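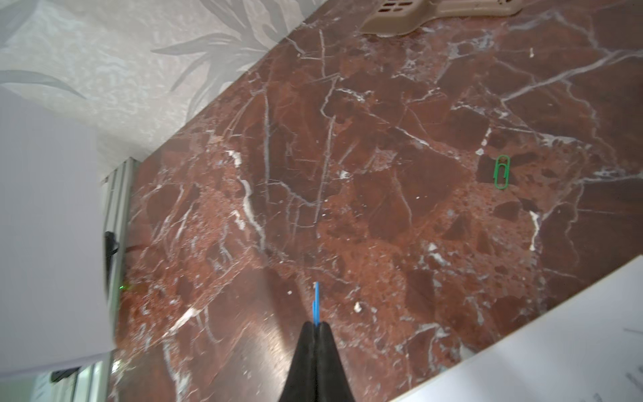
According to Sioned Howells, the stone was the last thing she expected to keep. When she took on her late aunt's house in Julcombe she had planned to strip every room, and a builder had already priced the removal of the kitchen worktops. She changed her mind over one winter, having found that a cloth and warm water were all the surfaces asked of her.

Her experience is shared by a growing number of householders. Patterned marble, long thought too heavy and too loud for an ordinary home, is being retained where it survives and sought second-hand where it does not. The reclamation yard at Pornbridge sold 68 pieces in the year to February, most of them former shop counters and washstand tops.

Kyu-ri Maeng, who manages the yard, attributes the change partly to cost. A reclaimed slab may be had for £500, cut and delivered within the county, although the buyer must accept the dimensions available. Old fixing holes can be filled with tinted resin, and a chipped edge can be ground back by a few millimetres. Cracks that run through the full depth of a slab are another matter, and the yard advises against buying such pieces for kitchen use.

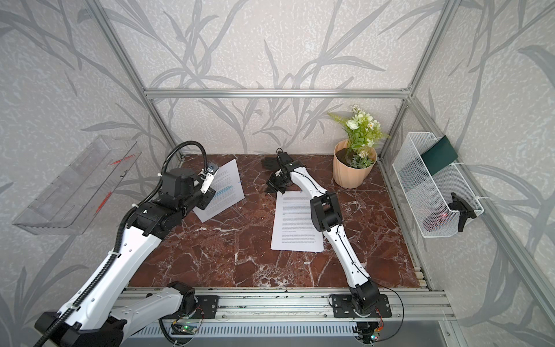 Care is simpler than many owners suppose. Marble is damaged by acid, so lemon juice, vinegar and wine should be wiped up at once. Proprietary limescale removers should not be used on it at all. A mild soap with a neutral balance is sufficient for daily cleaning, and the surface should be dried afterwards to prevent water marks. Sealing slows the passage of stains but does not stop etching – a distinction that is often lost at the point of sale.

Opinion is divided on polish. Nam-gil Song, a stonemason of long standing in Julcombe, prefers a honed finish for work surfaces, on the ground that scratches show less. Da-eun Seok, who restores interiors for private clients, holds that strongly veined stone loses its depth when the shine is taken off.

Both agree that weight must be considered before any purchase. Base units should be level and sound, and a long slab should be carried on edge, never flat. The yard at Pornbridge will inspect a kitchen before delivery for a fee of £90, refunded if the sale proceeds.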